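Subject: Re: [wenano-users] How many rooms is enough for the folder task?
Date: January 1, 2025

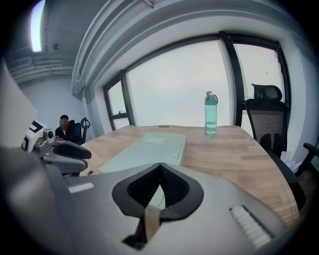
Thank you for the answer and for the two scripts, they both run well on our side. I want to come back to the question of the rooms, which I think I explained badly in November. For the folder task we record only with the hand-held gripper, and until now almost all of our examples come from a meeting room at the Kurnance office. The table there is long, of light wood, and a folder like the mint-green one is pale and you can see through it, so the edge is hard to find against the wood. The teal water bottle standing farther back is much easier. When I look at the results, the policy is good with bottles and weak with folders, and I don't know if I should blame the table, the light from the windows or the way we move our hands.

On Chaturvedi, the older list, one member wrote:

> We had the same problem with thin objects. In our case more rooms
> did not help much until we also changed the start position of the
> hand. If all your operators begin from the same chair and the same
> height, the model learns the chair. I would try 4 start positions
> per table before you look for a new building.
>
> Also please check your marker. If it leaves the view during the
> approach you lose the finger width, and for a folder this is the
> most important number you have.

I followed the first advice. We now use four start positions, two from the long side and two from the short side, and the operator changes after each block. One block is up to 17 examples. After this the hand gets tired and the movements become lazy, I can see it in the speed curves.

About the marker I am less sure. We have the patterned block near the top of the finger arm, beside the small module, and the Tetmont converter reads it without a warning. But it gives one width value also for the moments when the fingers are almost closed, and I do not trust this value for something as thin as a folder. Does somebody filter these samples, or do you keep them and let the training decide?

My second question is about people. We did not ask colleagues to leave the room during recording - they sit at the far end and work. I prefer to keep it so, but our faces are blurred before upload and I wonder if the blurred patch can disturb the training. If you have compared both ways, please write me, also if the result was boring.

I can share the list of start positions as a text file if it is useful.

With kind regards from the Kurnance group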